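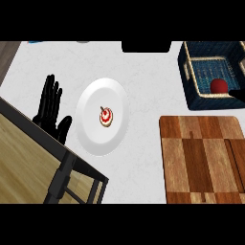

Who are we?

We are Vullness, a small cooking school for adults who never learned to bake at home. The school was opened by Aniela Witkowska, and she still teaches the pastry course herself.

Aniela worked nine years in the kitchen of the Ó Riain hotel before she decided to teach. At first the lessons were in her own apartment, with four students and one oven, and the neighbors were very patient with us. Now we have our own rooms on Cimisico Street, on the second floor, above the shoe repair.

Our courses

The basic course is for bread, short pastry and simple creams. After it you can take the tart course or the course for layer cakes. All groups are small, so the teacher has time to look at the dough of every person. We teach in English and in Polish, and if you mix the two we will understand you.

Flour and butter are included in the price. Please bring an apron and a box to carry your work home.

Our students

Almost 200 people have finished a course with us. Some came to learn one birthday cake, and a few of them now sell at the market. Our former student group meets every June in the garden of Billier, the café across the street, and new students are welcome there also.

Visit us

You can see the school before you pay for a course. Write to us first, please, because during lessons we do not hear the doorbell.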